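Truvwood Rectangular Blocks, Painted

Building and sorting blocks for home, classroom and workshop use

Price: 298 per tray
Item number: 657
Availability: in stock, ships from the Giverov warehouse

Overview

Truvwood rectangular blocks are solid wooden blocks with a painted finish. Every block in a tray is cut to the same length, width and height, so they stack flat, line up end to end and can be swapped for one another in any layout. They are sold in two colors, reddish-orange and dark green. You can order a tray in one color or a mixed tray with both.

The blocks have no pegs, magnets or slots. They stay where they are put by their own weight and by contact with the surface under them. People buy them for building, for color sorting, for laying out patterns and for practice in picking up and placing objects.

The wood

Blocks are cut from kiln-dried hardwood at the Quaye mill. Blanks with knots or splits are taken out before cutting and go to the offcut bin, which we sell separately by the sack. After cutting, each face is sanded and the edges get a light pass so they are not sharp to the touch. We do not round the edges over. A rounded edge looks nice but it makes a tall stack less steady, and most of our customers asked us to leave it alone.

Grain direction runs along the length of the block. You may be able to see the grain through the paint in places, more so on the orange blocks than on the green ones. We don't fill the grain before painting.

The finish

The paint is water-based, put on in 2 coats with a sanding in between. The sheen is low. We used to sell a high-gloss version and dropped it when buyers told us the blocks slid on each other once a stack got past a certain height.

Colors are mixed in batches. Blocks in the same tray always come from the same batch, but a tray ordered in January may not match one ordered in summer. If you need an exact match across several trays, order them together and write "same batch" in the order notes.
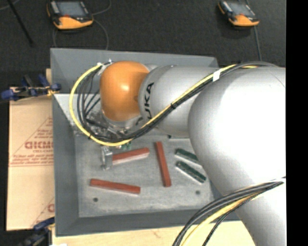
The two colors were picked by Fiifi Kyei, who runs the paint room, after a long run of test pieces on different tabletops. He wanted one warm color and one dark one that would both show up against gray, white and bare wood. Blue and yellow were tried as well. Yellow showed dirt too quickly and blue chipped in a way he didn't like, so neither went into the range. We get asked for them often and there are no plans to bring them back.

Choosing a surface

Any flat, level surface will do. A hard top with a little texture is best for stacking – the bottom block grips better than it does on polished stone or glass. On carpet the blocks will lean, and the taller the stack the more it shows. If the floor is the only space you have, put a board down first.

Keep in mind that a painted block dropped on concrete or tile will mark. The dent is usually at a corner and does not affect how the block sits, but the bare wood will show. Touch-up pots are listed under accessories.

Uses

Color sorting. Tip out a mixed tray and separate by color. With only two colors the task is simple, which suits younger children and anyone setting up a first sorting exercise.

Alignment. Lay the blocks at different angles and bring them parallel, or into a row with the short ends touching. Since all the blocks are one size, a crooked row is easy to spot.

Stacking. Flat stacks and crosswise stacks both work. Standing blocks on end is harder and the stack is less steady.

Handling practice. The straight sides give a firm hold from any direction, and a dropped block tends to come to rest on a flat face. It won't roll off across the room.

What comes with it

Each tray holds one layer of blocks and comes with a sliding lid. Mixed trays have equal numbers of each color. There is a printed card inside the lid with care notes on one side and six starter layouts on the other. The layouts were drawn by Mal-soon Moon and they go from easy to fairly difficult. The last one needs two trays.

The tray is unpainted. It is meant for storage and will hold up to daily use on a shelf, but don't stand on it.

Care

Wipe with a damp cloth and dry right away. Don't soak the blocks and don't put them in a dishwasher. Hand sanitizer and anything with solvent in it will soften the paint – if that happens, leave the block alone overnight before handling it again.

Store away from radiators and direct sun. Wood moves a little with the weather, and a tray that has been sitting in a hot window may be tight to slide open.

Accessories and related items

Touch-up pot, orange or green. Small brush in the cap. One pot covers a lot of chipped corners.

Spare blocks. Sold singly, in either color. Batch match is not guaranteed.

Oveo base board. A flat board with rubber feet for use on carpet or uneven tables. Sized to take one full tray laid out flat.

Offcut sack. Mixed sizes, unsanded, unpainted. Not suitable for small children.

Bulk orders

Orders of 500 blocks or more are packed in plain cartons without trays or cards, at a lower price per block. Lead time is longer as these are painted to order. Write to the sales desk with the number you want in each color and a delivery address and we will send a quote. Bulk orders leave the warehouse on Thursday only.

Custom sizes are possible in bulk, custom colors are not. We can also supply blocks sanded and unpainted, if you have your own finish in mind.

Returns

Unused trays can be sent back in their original packing for a refund. Blocks with paint faults, splits or wrong dimensions will be replaced at no charge. Send a photo of the fault along with the batch number, which is stamped on the underside of the tray. There is no need to return the faulty block.

Bulk and custom orders can't be returned unless there is a fault.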